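Second gripper for a small workshop: buy new, or keep feeding the old one?
Posted in Buying and Budgets

Arnia
We have one arm and one gripper, and I have to hand in next year's equipment figures by the end of September. A new gripper is quoted at 2600. A refurbished one is 759, no pads, no cable. The third choice is to carry on with what we've got, which by now is a fair bit of tape with a gripper somewhere underneath. 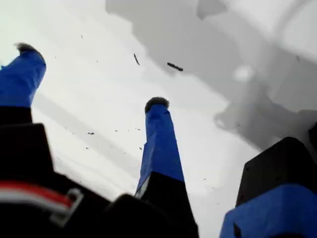

Looking up past the fingers. Blue tape, dark pads on the tips.

The work is light: picking up small parts and putting them down again, ideally in that order. My manager would like a single number and no adjectives. Which line would you put in, and what have I forgotten?

Kpodo
Refurb. Done.

Lesach
Refurb as well, but 759 isn't the number to hand in. Ours came in at a similar price and then wanted a cable, a mounting plate and two sets of pads, which added 489 and a month of emails. Ask the seller three things before you sign: which plate it fits, whether the fingers are a standard part, and how long they'll go on selling spares. If they go quiet on the last one, walk away.

Put pads and tape on a line of their own as well. Ours used to come out of "sundries" until someone in accounts wanted to know why we got through so much of it - a fair point, sadly. I'd also get clips for the cable, one is never enough on a moving arm.

Keep the old one as a spare. It will fetch nothing, and you'll want it the first time the refurb goes back.

Kindier
Depends what it's lifting. I'd buy new if you run it all day, the warranty alone saves arguing. We bought cheap once and I now know the courier by his knock. Does the 2600 include the cable? Ours didn't, and it was on page 2 of the quote in very small type.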